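The last shop in town, and the sums that don't add up

Every council in the region seems to have a plan to save its general store. Mahawong has had 2 of them, and I have read both. They are handsome documents with a lot of blue sky on the covers, and neither one says who is going to buy the milk.

The argument is familiar. Lose the shop and you lose the town. People in Karkudness say it, and they may be right, but they say it on the way home from the big supermarket in Jodemen, 30 minutes up the highway, with the boot full.

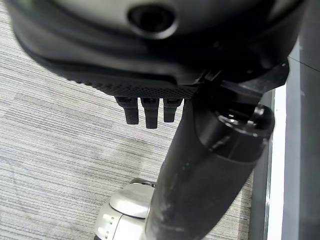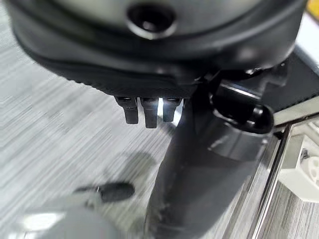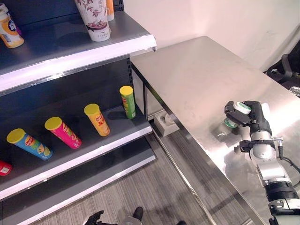

White price strips along the front of the shelves, in the last picture.

Words by our regional affairs writer

I don't blame them. A tin of tomatoes costs what it costs, and loyalty is hard to keep up when the power bill is on the bench. What bothers me is the grant money. Madum got a fresh coat of paint, a new awning and a coffee machine, and the doors still shut in March. The freight charges hadn't changed. Neither had the rent.

Supporters of the community-owned model point to its low failure rate. Low compared with what? A shop that opens 3 mornings a week and pays no wages hasn't failed, I suppose, but I wouldn't call it a business either.

Maybe that's fine. We pay for libraries and pools without asking them to turn a profit — a shop could sit on the same list. But then councils should say so, put a yearly figure beside it and let ratepayers argue it out.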